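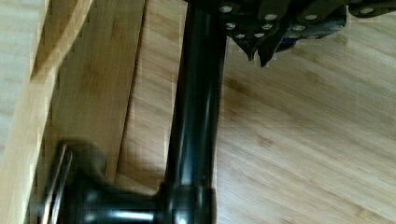

I'm not sold on the Flostumside bike lane survey. They got 66 replies out of 2584 households and now they're telling us what "residents want." Residents didn't answer. And the questions all assume you ride to Sidis Station on a nice day in good shoes. My own pedals are like the ones in the photo, black with rows of little silver pins, and I still walk the bike down Schnyder Hill in October. Where was the box for that?

On Thursday the planning list wrote:
> The response was very encouraging. Most people
> favor the 11-block route, and Zolura will
> draw up plans in the spring.

Most of 66, then. I'd like to see the raw answers before Zolura draws anything – has anyone asked for them?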